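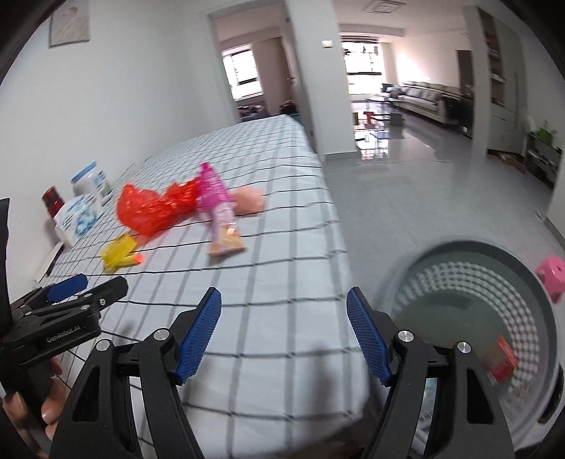
Photo: Sânziana Preda

Skiltgate Lavley twin storage bed, long-term review
Posted 28 February 2019 by Kurniawati Pangaribuan

I put off buying my daughter a proper bed for much longer than I should have. She'd been on a mattress on a low metal frame that came from my cousin, and it squeaked, and everything she owned migrated under it and stayed there. We bought the Skiltgate Lavley last June. I've now lived with it long enough to have opinions about the drawer runners, so I think it's time to write it up.

Short version for people who are standing in a store with a restless kid: I love this bed. Get the plain headboard, skip the matching underbed trays, and measure your baseboards before you order.

What it is

The Lavley is a twin bed on a solid base with 3 drawers down one side. The other side is closed. You choose left or right when you put it together, and if you move the bed to another wall later you can swap them over, which I've done. It took an evening. The frame is painted pine with plywood drawer bottoms, and those drawer bottoms are real plywood, thick enough that I can't flex them with my thumbs. I mention it because the bed we nearly bought, the Nijs, had hardboard in there and you could see it sagging in the showroom with nothing in it.

It comes in white, gray and a green they call Moss. We have the Moss. It looks a bit army surplus on the website and so much nicer in a room. If you're wavering, go for it!

Delivery was $50 to our zip code, curbside only. There are two boxes and one of them is a beast. Have another adult around, or do what I did and open it in the driveway and carry the parts in one by one while the neighbors wonder about you.

Putting it together

The instructions are pictures only, but they're good pictures. Each bag of hardware is labeled with the step it belongs to, and I wish every furniture company did this. My sister Aisyah came over to help and we had the base up before lunch. Then we lost a good chunk of the afternoon to the drawers, and I'll tell you why so you don't have to.

The runners look the same left and right. They're different. There's a tiny letter stamped on the inside of each one, at the end that goes toward the back, and the diagram shows it but at a size that my eyes did not pick up. We put a whole drawer's worth on backward. It slid in beautifully and then would not come out again until Aisyah lay on the floor and talked to it. Sort the runners by letter before you open anything else.

You'll want your own screwdriver. A hex key comes in the box, along with a little flat wrench that I used once and then threw in the junk drawer. If you use a power driver, set it low. Pine is soft and I have one screw head on the back rail that went in deeper than it needed to.

The drawers, which are the reason to buy it

They're huge. I had read that in other reviews and still wasn't ready for it. They go back almost the full width of the bed, so each one is more like a shallow trunk on runners. One holds pajamas, out-of-season clothes and the spare bedding. One is officially art supplies. The one nearest the pillow is toys, and it has changed bedtime in our house, because cleanup now means open, shovel, close. There's no lid to line up and no bin to drag back to the shelf. My daughter can do it by herself, and mostly she does, with a certain amount of sighing.

They run smoothly even when they're stuffed. They aren't soft-close, and I thought I'd mind. What they have is a rubber stop at the back that takes the bang out of it. Fingers are OK too: there's a gap along the top edge when the drawer is shut, and the handle is a cutout, so there's no knob to catch a shin on. I can't tell you how many bruises I had from the knobs on my own childhood dresser.

One tip I got from Anil Bangera, who has a pair of these for his boys: put a strip of felt along the top back edge of the toy drawer. Small things ride up and go over the back when it's shut fast, and then you're pulling the drawer all the way out to rescue a plastic shoe. I used the self-stick felt they sell for chair legs. It's held up fine.

About the baseboards. The drawer side needs clear floor in front, obviously, but the closed side is meant to sit flat against the wall, and the base has no notch for molding. Ours is tall, old-house baseboard, so the bed stands off the wall by enough to swallow a paperback. Or a sock, or a library book that I ended up paying for. I've since filled the gap with a rolled-up blanket. It's a silly fix but it works.

Sleeping on it

I'm not the one sleeping on it every night, but I've done my share of lying there through bad dreams and a truly impressive stomach bug, and it's solid. No squeaks at all! The slats are rated for 230 pounds, which covers my daughter with a lot to spare, and me, but would not cover the two of us plus her dad for story time. He sits on the rug. He says he likes the rug.

The slats are joined with webbing and held with a couple of screws at each end. They don't shift. The mattress sits down inside the frame by a little, so it doesn't slide, and this is great for sleeping and a bit annoying for making the bed. You have to lift each corner to tuck the sheet. Deep-pocket sheets bunch up in there. Regular twin sheets fit best, and I'd stay away from anything with skirted sides.

If your mattress is a thick one, check the height. Ours is on the slim side and my daughter's feet touch the floor when she sits on the edge. With a tall pillow-top I think she'd be climbing.

The headboard question

You can get the Lavley with a plain headboard or a bookcase headboard that costs $100 more. I went back and forth on this for weeks. Qistina Krishnan bought the bookcase version and let me poke around at it, and it's nicely made, but the shelves are shallow. Picture books stick out over the pillow. It also adds length to the bed, and in a small room you'll feel that. We got the plain one and screwed a narrow shelf to the wall above it, and I'd do the same again.

The underbed trays are easier: don't. They're sold as dividers for the drawers and they're flimsy, and they take up more room than they save. Shoe boxes are better. I have a set of cotton baskets from Zelletside that were supposed to be for the bathroom and they fit side by side in the art drawer as if they'd been measured for it.

How it's wearing

The paint has held up really well on the flat parts. There's a chip on the corner post where a scooter met it (indoors, yes, we've talked about the scooter). Skiltgate sells touch-up paint, and their customer service sent me a small bottle when I emailed to ask about the color name. It was a perfect match. The top rail, where she climbs in, has lost a bit of its shine. Stickers come off with warm water and patience, glitter glue with rubbing alcohol, but test a hidden spot first. I dulled a patch the size of a quarter.

I tightened all the bolts once, around the time school started, and a few of them took a quarter turn. None of them have needed it again. The drawer fronts are adjustable and one had dropped a hair, and there's a screw on the inside for exactly that.

Dust gets in underneath the drawers, and I'd like a way to get at it without taking them out. As it is, I pull them every couple of months and vacuum. They lift off easily when you know to tip the front up first. Empty them before you try it.

Would I buy it again

Yes, in a heartbeat. It cost more than the Nijs and I don't regret any of it. I've got back the floor in a room where I used to walk by shuffling my feet, and I got rid of a dresser and a toy chest, so it sort of paid its way in space. The things I'd change are small: stamp the runner letters bigger, notch the base for baseboards, and offer the drawers in a version with a divider that's part of the build.

Good: giant drawers, plywood bottoms, no squeaks, the green
Less good: curbside delivery, no room for molding, sheets are fiddly
Skip: the trays

I bought this bed with my own money and Skiltgate doesn't know I'm writing about it, unless the person who mailed the paint has guessed. If you've tried the full-size version, please leave a comment, my nephew is about to outgrow his crib mattress and my brother wants to go straight to the big one.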